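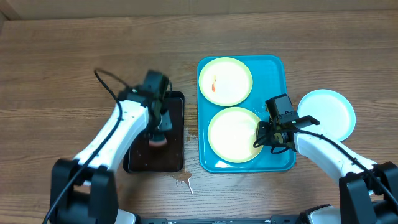

Dishwashing demos: one long task or separate skills?

We cookie you to keep you signed in. Accept | Settings

Bimanual setup, 866 teleop episodes so far, Plorka recorder at 30 Hz. Policy stalls between sponge and plate. Split the episodes?
Posted by grirnbridge_lab

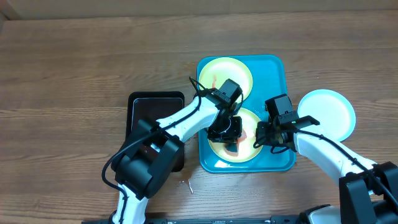
Both grippers near the lower plate.

finholm_arms
Keep them whole and label the phases. Vary plate position between resets. I would want starts like this one too, with the sponge in the dark tray:
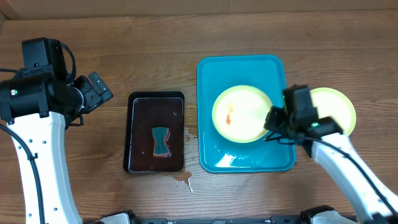

Rweyemamu
Cut idle frames first. We dropped pauses over 3 seconds and the stalls went away.
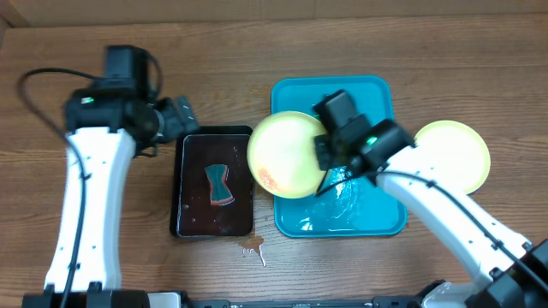
Plate overlapping the tray's left edge.

tray_two
same problem, following

5 comments | Share
Contact | Back to top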